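Sealing a Dark Marble Countertop

Dark marble needs a penetrating sealer, and most failures come from poor preparation. Apply the sealer only to a clean surface that has dried overnight.

1. Remove old wax or topical coating with a stone-safe stripper. Do not use vinegar or any other acid, even diluted.
2. Inspect the finish under a low side light. Etched spots look dull and must be polished out first. If the whole top is dull, hone it again, finishing with a 3000 grit pad.
3. Put a few drops of water on the stone and wait. If the spot darkens, the stone will take sealer.

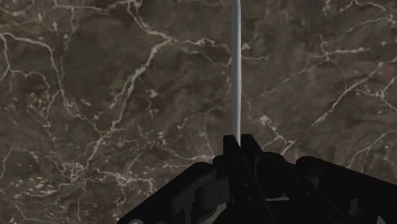
Page last changed: May, by Christos Zacharopoulos

Pale veins in brown marble can absorb at a different rate from the dark ground. Run the water test on both.

4. Wipe on a thin, even coat with a lint-free cloth. Work in sections you can reach without leaning on the stone.
5. Leave the coat for 6 minutes. Add more sealer wherever the surface dries out early.
6. Buff off all residue with a clean cloth. Dried residue leaves a haze, which can usually be lifted with a little fresh sealer and immediate buffing.

Keep the top dry overnight. Repeat the water test the next morning and apply a second coat if any spot still darkens.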